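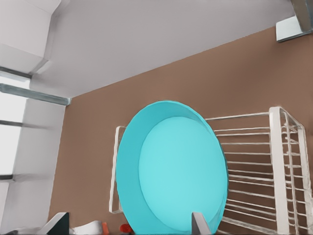

4. Loading the racks and running the first wash

The Adari dishwasher ships with a rinse program, and the box makes big claims for it. Treat those as a starting point. Your water, your pans and your habits will decide which program you end up using.

4.1 Check the water hardness with the test strip before you touch the salt setting. The factory setting is 8, which suits hardly anyone we have heard from in Sondville.

4.2 Fill the salt tank, then wipe up the spill. There will be a spill, funnel or no funnel.

4.3 Stand plates in the lower rack facing the middle. Leave an empty slot between deep plates.

4.4 Put cups and glasses in the upper rack, open side down and slightly tipped.

4.5 Spin both spray arms by hand. If one catches on a handle, move the handle.

4.6 Choose Daily and press Start. The display shows 98 minutes. Expect longer with cold feed water.

Note: The Quick program takes 23 minutes and does not dry. It is fine for glasses. We would not trust it with egg or oatmeal, whatever the sticker on the door says.

Note: "Auto" reads how cloudy the water is and adjusts the wash. In our kitchen it picked nearly the same cycle every time, so Mamta Ahuja stopped using it and went back to Daily.

CAUTION: Do not pour dish soap into the detergent cup. The foam can get past the door seal and reach the floor.

CAUTION: Let the steam clear before you reach in. The last rinse is hot enough to scald.

4.7 When the cycle ends, empty the lower rack first – water left on upside-down cups drips onto clean plates.

4.8 Clean the filter after the first wash, then once a month. If error 59 shows, check the drain hose for a kink before you call for service.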